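Comparing Gripper Fingers on a Tabletop Arm: The Pen Cup Procedure
Godstead Teaching Workshop, Bench Guides

Purpose

This guide sets out the procedure used at Godstead to compare gripper fingers on small servo-driven arms. It applies to both finger sets currently held by the workshop, the Talier and the Van Wijk, and to any set submitted for approval before the March intake. Users are expected to have completed the arm safety module and to be able to start and stop the Derkel controller without help.

The task is simple. The arm picks up pens from a table and places them in a cup. Pens are a demanding test object in spite of their size. They roll, their barrels are smooth, and a small error in the angle of the grip becomes a large error at the tip.

Before You Begin

Reserve the bench for a full session. A complete comparison of 2 finger sets, with 19 trials for each set, cannot be finished properly in a shorter booking. Bench reservations for the following week close on Thursday.

You will need the arm with the first finger set fitted, the second finger set and its screws, the Derkel controller with a current calibration file, an overhead camera, a camera mounted at the wrist, a pen cup, and an assortment of pens. Choose pens with different barrels and grips. A set of identical pens will tell you very little about how the fingers behave in ordinary use.

Step 1. Prepare the table

Clear the working area and wipe it down. Place the cup within easy reach of the arm and lay the pens on the open table with their tips pointing in different directions. Leave enough space beside each pen for both fingers to come down without touching the cup.

Check the overhead view on the monitor. The rim of the cup must be fully visible, as must every pen that will be used in the trial. Glare from ceiling lights is acceptable provided it does not hide a pen.
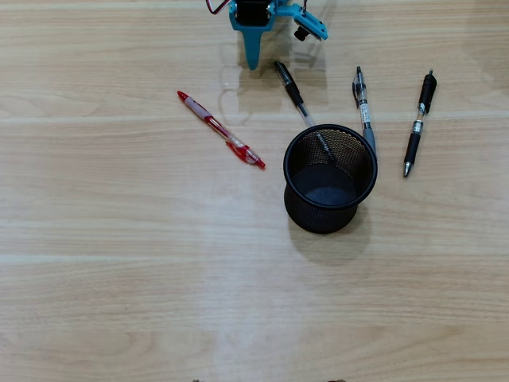
Overhead camera view with the mesh cup and pens on the table and the gripper at the top.

Step 2. Calibrate the controller

Move the arm to its home position and load the calibration file for the finger set in use. The files are not interchangeable. The closing distance differs between sets, and a file made for one will cause the other to close too far or to stop short.

Command the gripper to open and close on nothing 3 times. Listen for strain in the servo. If the servo continues to hum after the fingers have met, lower the closing limit in the controller menu and repeat the check. Confirm also that the servo wires move freely through the whole range of the wrist - a wire that catches will spoil every trial that follows.

Step 3. Run the placement trials

Start the recording on both cameras, then start the trial from the controller. The arm should approach the pen from above, close, lift, travel to the cup, and release. Do not touch the table while the arm is moving.

The angle of the pen in the grip deserves particular attention. A pen held on a diagonal can still be placed, but the tip must clear the rim before the arm lowers. Pens already in the cup reduce the available opening, and a marker lying across the mouth of the cup reduces it further. Keep these harder cases in the trial and mark them as such on the score sheet.

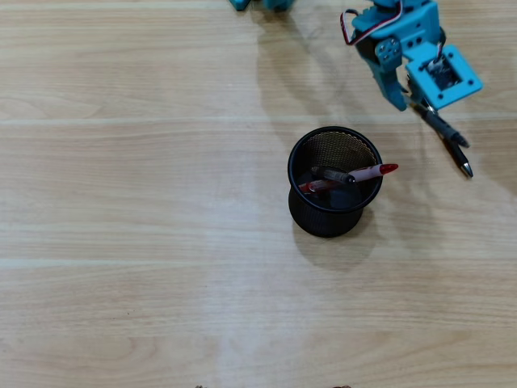

Step 4. Score each attempt

Record one of four results for each attempt: placed, dropped, missed, or stopped by the operator. A pen that comes to rest with its tip inside the cup and its upper end leaning out over the rim is scored as placed. A pen that touches the cup and then falls to the table is scored as dropped.

Write the score before resetting the table. Scores filled in later from memory will not be accepted.

Step 5. Review the wrist recording

The wrist camera shows the position of the pen against the finger pads far more clearly than the overhead camera does. Note whether the pen lies between the pads or to one side, and whether it meets the upper pads or the lower ones. Blur is to be expected when the arm is moving quickly. If the pads themselves cannot be made out, reduce the travel speed to 33 percent and repeat the attempt. 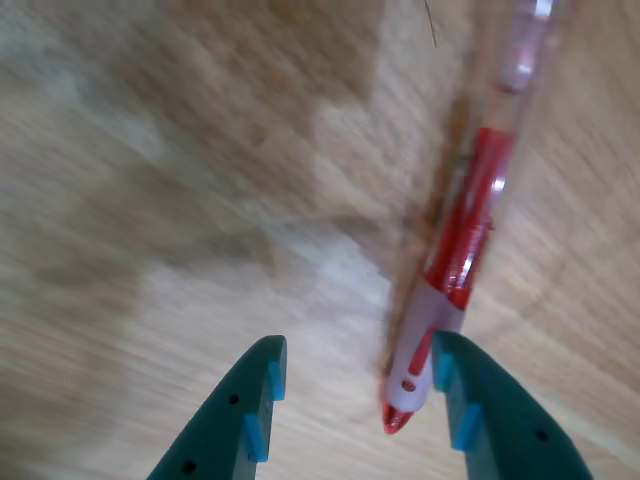
Step 6. Change the finger set

Power down the arm before loosening any screws. Fit the second set, load its calibration file, and return to Step 2. The cup, the pens and both cameras must remain as they were for the first set.

Submitting Your Results

Return the score sheet and both recordings to the workshop desk, Room 237. State which finger set was tested first. Results from incomplete sessions may be submitted but should be labeled as partial.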